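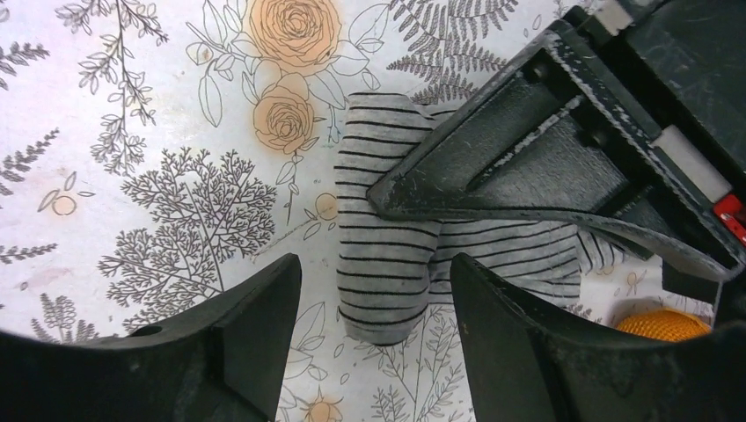

Closed Mines Need Their Paperwork More Than Their Chimneys

Feb 23, 2019

Money for mining heritage usually goes to the engine house. At Ralthorpe the stack was repointed, the boiler pit was drained, and a fence went up around the main shaft. The work was sound. Over the same period the company's plans and cost books stayed in an unheated store, and part of the collection can no longer be opened without tearing.

I think the order of spending was wrong. A chimney tells a visitor that there was an engine. It does not say how deep the shaft went, who held the lease, what royalty was paid, or when the pumps were stopped. Those facts are on paper, and most of the paper exists in one copy.

The Ralthorpe lease covered 160 acres on the north side of the Yeo and was drawn up for a lead company with 1000 shares. The surviving list has 2776 items, counting loose receipts separately. It includes 38 plans of the underground workings, and these are the part that matters most today. Several levels run under land that has since been built on. The surface evidence for them is slight: a shallow dip in a field, a wet patch by a lane. A surveyor without the plans has to drill, and drilling one site properly costs more than copying the full set.

The usual objection is that abandonment plans were lodged with the authorities and are held safely elsewhere. That is true for the later period. Many small metal mines closed before any such rule applied to them, and the plans that were lodged often leave out the older workings. At Ralthorpe the last official plan shows four levels. The company's own section shows seven – the upper three already described as "old men's ground."

A second objection is that scanning is enough. Scanning is useful, but a flat scan of a creased linen plan can be off by several feet at the edges, and the scale bar is not always original. Wudel, a smaller site with a smaller budget, had its plans flattened and repaired first and scanned second. It also kept the Jisix index numbers, so that a plan can be matched to the cost book entry for the same month's driving. That is slower work. It allows a later reader to check a depth against a payment.

Ralthorpe will apply for its next grant in July. The draft puts a viewing platform first and shelving last. I would reverse them.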